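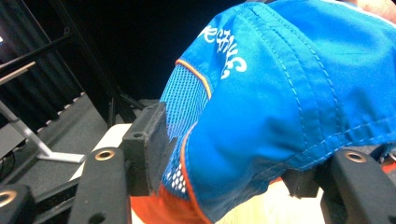

Tristgate Caps: README

Hi! You've found the data folder for the cap task from the Skevley student robotics club. I wrote this card because I'm the one who keeps getting messages about what the folders mean, and because I graduate soon and would like the next group to have an easier time than I did. It's long. Skip to "Getting started" if you only want to load something.

What's in it

Tristgate is our name for the whole set of tabletop tasks the club has been recording since the fall. This folder holds one of them, the cap task: take a soft cap off the table and put it on a wire stand. Everything was recorded by hand with our gripper tool, so a person holds the gripper and does the task, and the camera on it records what the fingers are doing. There are 1058 episodes that made it through review, from 24 recording sessions. Another batch got thrown out, more on that below.

We picked a cap because our first task was wooden blocks and the policy got good at blocks embarrassingly fast. Blocks don't fold. A cap sags and creases, and where you grab it changes everything – get it by the brim and the crown swings around, get it by the crown and you can crush it flat enough that it won't sit on anything. I love this task. Half the club hates it.

The cap and the stand

The main cap is bright blue, shiny synthetic fabric with mesh at the side, orange piping, and orange-red underneath. It has lettering on it, so if you plan to use heavy image flips as augmentation, think about that first. I flipped everything for my first training run and spent an evening wondering why the validation images looked wrong to me.

The stand is thin mustard-colored wire: a flat ring for a base with a bar across it, a rod going up, and an arm across the top. It's light, and it will scoot if you bump it. We talked about taping the base down and voted against it, so in plenty of episodes the stand ends up somewhere different from where it started. Those are labeled stand_moved and they count as good episodes as long as the cap stays on.

Please don't bend the stand back into shape between episodes! If it's leaning, write it in the session notes and leave it until the session is over.

How we record

Start every episode with the fingers open and the camera looking down at the table. Hold still for a moment before you reach. I know that feels silly, but the script uses that pause to find the first frame, and if you dive straight in, it cuts off your approach.

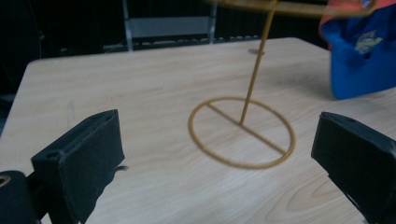
After the pause, go for the cap in one smooth reach. If you miss the grab, you can try again without stopping the recording, and a fumble followed by a good recovery is some of the most useful data we have. What we can't use is an episode where you reach in with your other hand to fix things halfway through. Stop, delete, start over.

Move slower than you want to. Everybody's first session is too fast (mine was terrible, it's in the reject pile, and you're welcome to laugh at it). If the cap is a smear of blue in every frame of the carry, it was too fast.

End with the fingers open and backed away from the stand. Hold still again, then press stop.

What's in each episode folder

video.mp4 – the gripper camera view
pose.csv – position and rotation of the gripper, one row per frame
width.csv – how far apart the fingers are
notes.txt – whatever the person recording typed, sometimes just "ok"

The labels live in one spreadsheet at the top of the folder, labels.csv. The columns are episode, session, result, stand_moved, regrasp and reviewer_comment. Result is either placed, dropped or unclear. I kept unclear as its own thing since a lot of episodes end with the cap out of view, and I'd sooner have you decide what to do with those than guess for you.

Getting started

You'll need our Ateseo loader, which is the small Python package in the club repo. Install it, point it at this folder, and ask for the split you want. Train and test are split by session. Please keep it that way. If you shuffle by episode, you get nearly identical table setups on both sides and your scores come out much too nice. We did exactly this in our first poster and had to print a new one.

If the loader complains about missing poses, open the reviewer_comment column before you write to me. Tracking drops out when the room behind the table is very dark and there isn't much for it to lock onto. Episodes with short gaps were filled in and marked, and episodes with long gaps were pulled.

Things I'd fix

The background hardly changes. It's nearly always the same dark room with the same pale wood-grain table, and I wouldn't trust a policy trained only on this to do well in a sunny kitchen. I'd like the next group to record in at least one other room. The MacBrayne building has a lounge we can book in April once the exam tables are gone, and it has actual windows.

Blue caps are everywhere in this set, other colors hardly at all. Same story, please bring hats.

Left-handed recordings are rare too. If you're a lefty, I'm begging you.

The goal we set ourselves was 2000 reviewed episodes, and we're clearly short. I'd aim for 3000 next year if the club grows, though better variety would make me happier than a bigger number.

Using the data

Class projects, club stuff, thesis work, go for it. Mention the Skevley club and Tristgate somewhere in your write-up and tell us how it went, including when it went badly. Fixes to labels.csv are welcome as pull requests. Put the episode name in the title and say what you think the label should be, and one of the reviewers will watch the video again and merge it.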